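Dish duty, the messy end of lunch. Gallery from the July get-together, put up in a hurry so sorry for the typos. More when Katherine sends me hers.

Quick background for anyone who missed it. Skitbridge supper club, except it was lunch this time, starting at 2000 the way we used to would've killed the kids' bedtime. Nidia Taipe cooked. Her sister Katherine made the red sauce, and there was a LOT of red sauce. Everybody went back for more. I went back twice.

## Plates, before

Pale yellow one, pale green ones, sauce on two of them, a long streak each. The third green one just has a faint pink stain.
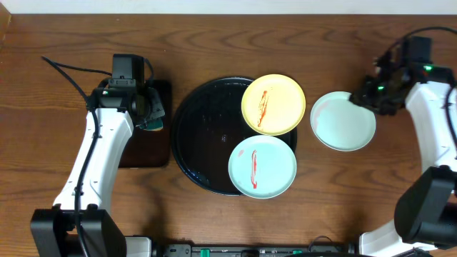 Clem Ashby's rule is scrape first, wash second. Clem was outside by then, so. The round black tray is good for this job, big enough to work over and it keeps the drips off the wood. Table's the old reddish one, Heriberto Arboleda oiled it in spring and would like everyone to remember that. We remember, Heriberto.

## Getting somewhere

Water turns brown fast. No idea why I expected anything else, with that sauce and the tea on top of it. Yesenia Arango says change it more often. Probably right.

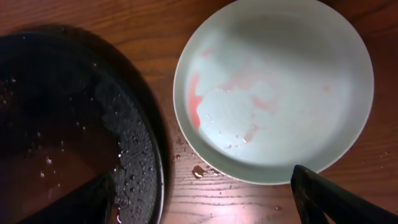 *Green dish, still pink inside. Brown water next door.*

That pink is stubborn stuff. Nidia swears by cold water and a bit of salt, Katherine says hot and plenty of soap, they have been having this argument since they were kids. I'm on team soap. If you let it sit overnight you're stuck with a pink dish for a month, ask me about my lunch box.

## Up close

Little orange spots everywhere. They hide til the light hits them, then it's all you see.

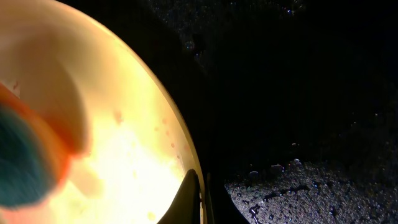
Tip from Yesenia, run a thumb round the rim at the end. Grease sits there. Eyes miss it, thumb doesnt. She used to do the pots at Podgate, 65 lunches a shift, so I take her word on most kitchen things.

## The sponge

Green scrubby side, tan foam on the back. Going dark in one spot but plenty of life left. Tray's wet and needs a wipe too.
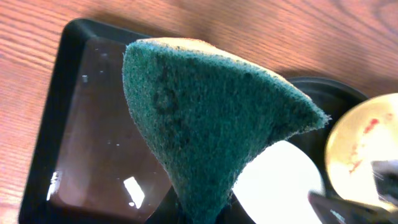

Go easy with the scratchy side on anything shiny. I took the finish off one of Nidia's good bowls last year and she still brings it up. Foam side for those please. New sponges are in the drawer under the kettle, 3 left, whoever opens the last one buys the next pack.

Next lunch is at Heriberto's. He's doing soup. Bring your own bowl and take it home dirty if you like, he says he doesnt mind. Still need somebody for bread, message Yesenia.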